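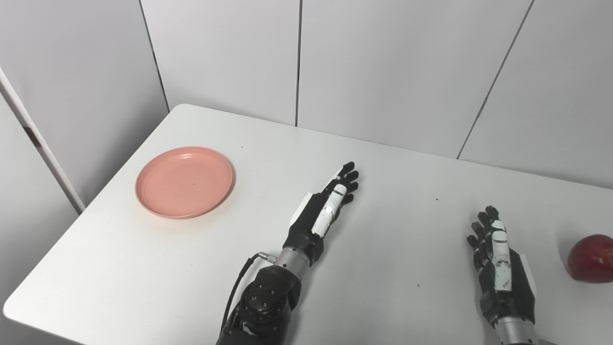 # Plemham robotics club takes on the apple-and-plate job

PLEMHAM — An apple, a pink plate and two robot hands. That is the whole assignment for the Plemham after-school robotics club this term, and members say it is plenty.

The task sounds like nothing. Get the red apple from one side of the white table onto the plate on the other side. The catch, the plate sits over by the left hand and the apple by the right, so the club has to decide which arm does what and where the fruit changes hands. If it changes hands at all. There are two camps on that.

"My little brother can do it in one second," said Serena Fontana, who writes most of the arm code. "We've been at it since October."

The club has 39 members, up from a dozen or so when it started, and runs out of the old drafting room at the high school. Sessions start at 3:30 p.m. and are supposed to end at 5:30. They don't, much.

Coach Arturo Serra split the group in 2 for this one. Fontana's side wants a handoff, right hand to left hand, over the middle of the table. The other side, led by Fulvio Sala, wants the right arm to do the whole trip alone and let the left hand steady the plate.

"A handoff is two grabs. Two grabs is two chances to drop it," Sala said.

Fontana said the reach is too long and his team knows it. Sala said his team has the numbers. They were still going at it when a reporter left.

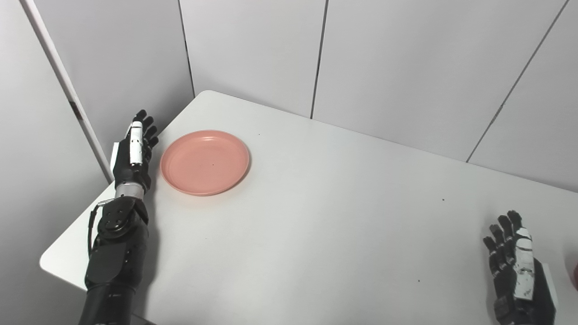
*Both hands open, with the plate beside the left one. Plemham robotics club.*

Both plans begin from the same ready position, hands up, fingers open. Getting that pose to come out the same each time ate most of the first month, according to Serra. Every joint in a finger has its own settings and students had been keeping them in three diffrent notebooks. Now there is one shared sheet and a rule that you put your initials next to anything you change.

So far the club has logged 344 practice runs. Serra wouldn't give a success rate. "Better than it was," he said.

The log itself makes good reading. A sampling from the past few weeks, as written by the students:

- "Closed too early, got air"
- "Good grip!! then forgot the plate"
- "Apple rolled. Apple rolled again."
- "Wrong file loaded (Fulvio)"
- "Wrong file loaded (not Fulvio this time)"

Real apples only, by the way. The club tried a foam one early on and dropped the idea, too light, and the grip settings were no use once they went back to fruit. Parents send in bags of them. Bruised ones go home with a member who keeps goats.

The goal is the regional student meet at Rukbridge, hosted this year at the Caruso Center. Some 70 teams are expected across all divisions. Plemham is entered in the two-hand tabletop class, where each team gets a fixed time to clear a set of pick-and-place tasks. Judges choose the objects and don't tell anybody ahead of time. A plate is a safe bet, said Rosalba Fiore, who teaches math at the school and handles the club's entry forms. The fruit is a guess. 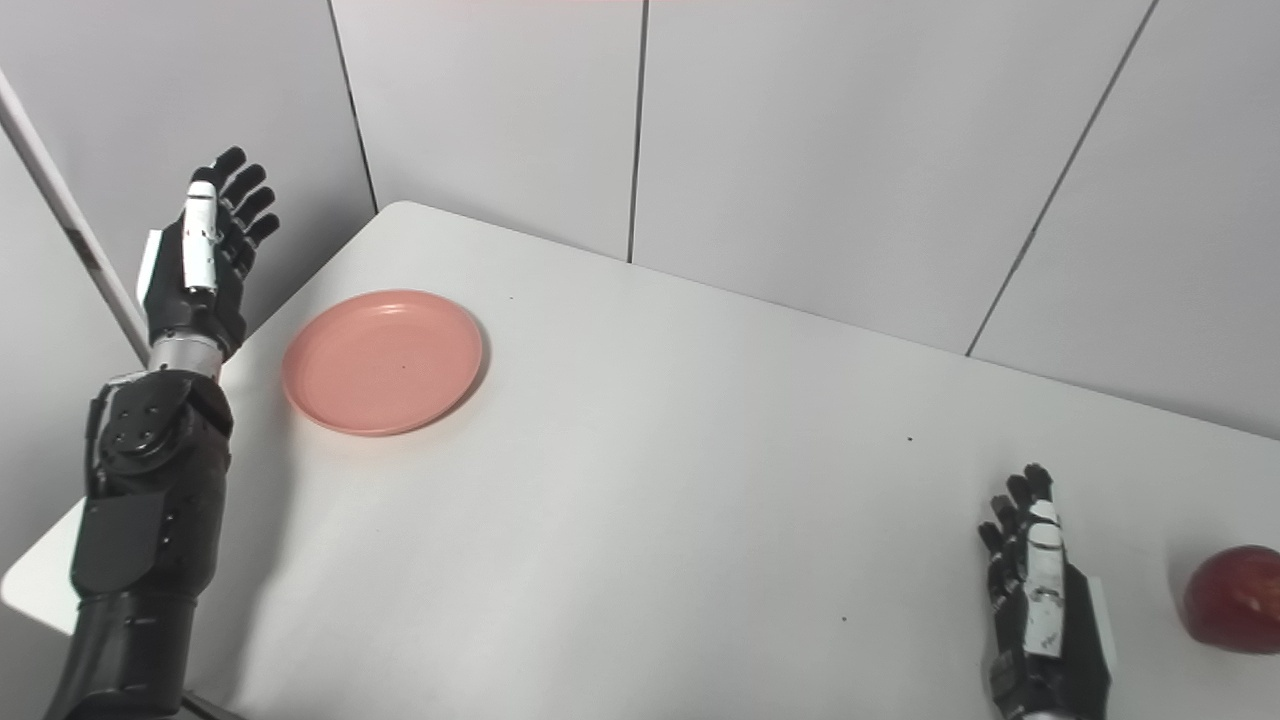 Fiore is also the one pushing for a backup plan. At last year's meet Plemham lost most of its first round to a software crash and finished well down the list. This year the students are building their own restart routine, which they named Zodine after a character in a comic one of them draws. Zodine is meant to bring both arms back to the ready position from wherever they stopped, without anyone touching a thing. It works on the left arm. The right arm is, per the whiteboard, "in talks."

Catrin James, a junior in her first year with the club, has been given the job of breaking it. She stops the program at bad moments on purpose and writes down what happens.

"It's the best job in here," James said. "I just wait till they look happy and then hit stop."

Serra says he'll pick between the two plans a week before the meet, based on the log and not on who argues loudest. Both sides told the reporter they were fine with that. Neither sounded it.

The club is open to any Plemham student in grades nine thru twelve, no experience needed. Families who want to watch can come to the open practice at 6 p.m. on the last school night before the meet. Use the side door by the gym, the front is locked after 5. Apples welcome.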